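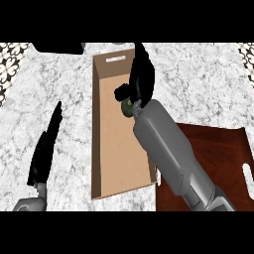 Products Kits Simulation Gallery Support Contact

Gallery > Simulation > Trenik Countertop Pack

Trenik Countertop Pack: gallery

Trenik is a library of simulated kitchen tasks for two-arm setups, sold by Onsri and licensed per workstation. The current release has 143 tasks and 700 object models. The renders on this page come from the stock viewer at default light settings, with no retouching.

Produce to box, right arm
Simulated render. The right gripper holds a round, dark green item over the far half of an open cardboard box. The left gripper is empty and stays on its own side of the marble. Box walls are modeled with thickness, and the handle cutout in the end wall is real geometry, so a finger can pass through it or catch on it.

Notes on the task

Start poses are drawn from a list of 1341 layouts. Box position, item position and countertop texture can be locked one at a time in the task file. Locking all three gives a repeatable run for regression tests.

Either arm can be assigned the pick. The idle arm still reports joint states and contact at full rate. Contact between an arm and the box wall is logged but does not end the run unless the strict flag is set.

Shadows are on by default. Turning them off shortens render time and has no effect on physics.

Countertop textures and cutting boards ship in the Pludwood add-on, included with the pack since November. Users on release 1 need to reinstall; the Sakdale importer reads release 2 files only.

License terms and the full task list are under Products. Page updated Jan 17, 2021.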